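Arness Line-Following Night FAQ

Quick answers, typed up between soldering jobs. Will add more when people ask more.

When is it?

March, doors at 6. Racing starts once everybody's through inspection, so please don't roll in late with a half built bot.

Who can enter?

Anyone. Under 16s need an adult in the building. Teams or solo, both fine. Two bots per team max.

What are the size limits?

Has to fit in the inspection box, 19 cm on the longest side, with antennas and bumpers on. Height we don't care about, within reason. If it falls over in the corners that's your problem.

Do I have to build it from scratch?

No. Kits are fine in the Momberg class, that's what it's for. Open class is your own chassis and your own code. Borrowed libraries OK, just tell the inspector which ones.

What battery can I use?

2 cell lipo or anything weaker. No loose cells held in with tape. Charge in the bags by the back wall, not at your table, not under your table. Stela Sima is running the charging area and she will unplug you.

What's the track like?

White board, black tape line. One crossing, one gap, one hairpin. Layout stays secret until the night. Practice loop is up from the start, different shape, same tape.

Can I test in a simulator first?

Sure, lots of us do. Get your PID values close, then expect to redo them on real tape. Floor grip and room light are the two things that never match.

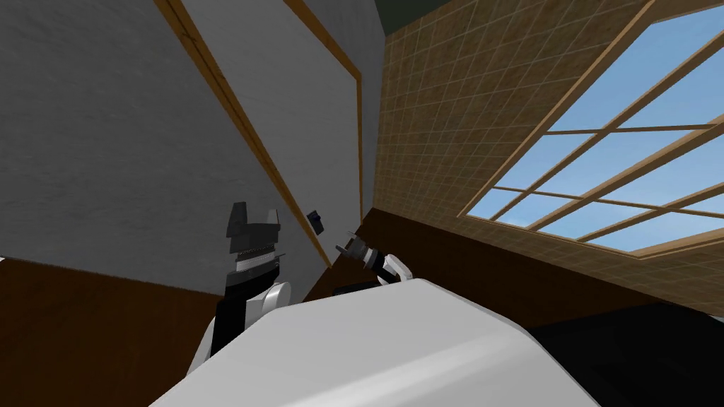

If your sim run is perfect and the real one wobbles, drop the speed first, then look at sensor height. Most people go straight to rewriting code and lose the whole evening to it.

Is there a code template?

Yes, Fergal Hayes put one together for the Hidera boards. Ask for it when you register. Works on the older boards too if you change the pin numbers at the top. Comments are a bit thin, sorry.

How does scoring work?

Best of three timed runs. Leave the line for more than a bot length and the run's over. You may restart once per run but the clock keeps going. Ties go to the lighter bot.

Can I change code between runs?

Yes. Code, wheels, batteries, whatever. Back through inspection if you touch the chassis tho.

Remote control?

No. One button or one wireless start signal, then hands off. Bluetooth for logging is alowed if you show us it's logging only.

Does it cost anything?

Free to watch. Entry fee is on the sign up form, per team, not per bot.

Something's not covered?

Rules questions to Úna Flanagan, track questions to Declan Mac Suibhne. Don't ask Declan for the layout.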